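Subject: Re: [clandeo-users] wrist camera focus and cable strain on the two-arm cell
From: Si-eun Tak

On the Stastside cell, Deschamps wrote:
> We set up ours from the Clidano notes and the wrist views
> are soft at close range. Did you refocus the lenses or move
> the brackets? Also, how often do you redo the cable ties at
> the wrists? Ours go slack after a few days and one connector
> has already pulled out.

We refocused and left the brackets alone. The notes have you set focus on a card at arm's length, and that is too far for this job. I put the card 40 mm past the fingertips, closed the hand, set the focus there and locked the ring with a dab of paint. Anything nearer than that will still blur. I can live with it, as we only need the stem and the back of the bunch.

Fix the exposure by hand before you do the focus. With auto exposure on, the ceiling lights push everything around every time the wrist turns, and you end up chasing the focus for nothing. I also turned the gain down on both wrists. The background still blows out, but the glare on the fruit is easier to deal with.

Cables: we check ties every 1000 cycles. Leave a loop at the wrist big enough that the last joint can go to both stops with no pull on the plug. Do this with the power off and turn the joint by hand. I fit 2 ties per wrist and trim them flush -- the cut ends caught on the vines until I did.

Head view first, then two from the wrists, the last one on the green grapes:

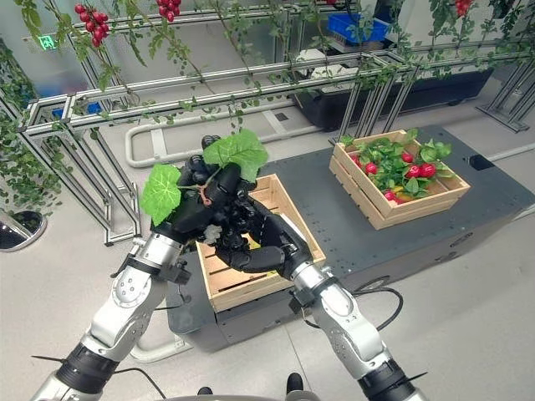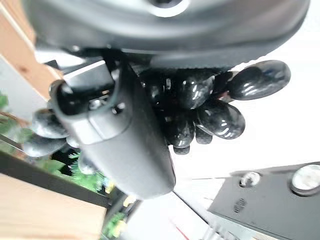
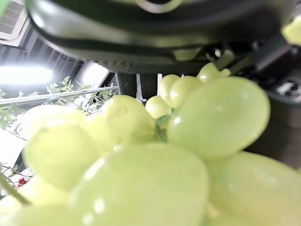 On your pulled connector, look at the latch before you plug it back in. Ours had cracked on one side and it felt seated when it wasn't. I replaced that lead and kept the old one for bench tests only.

After any work at the wrist I rerun the hand-eye calibration, even if I only changed a tie. It takes 4 poses in the short version and I have not needed the long one since February. If yours drifts between runs, check the bracket screws first.

Si-eun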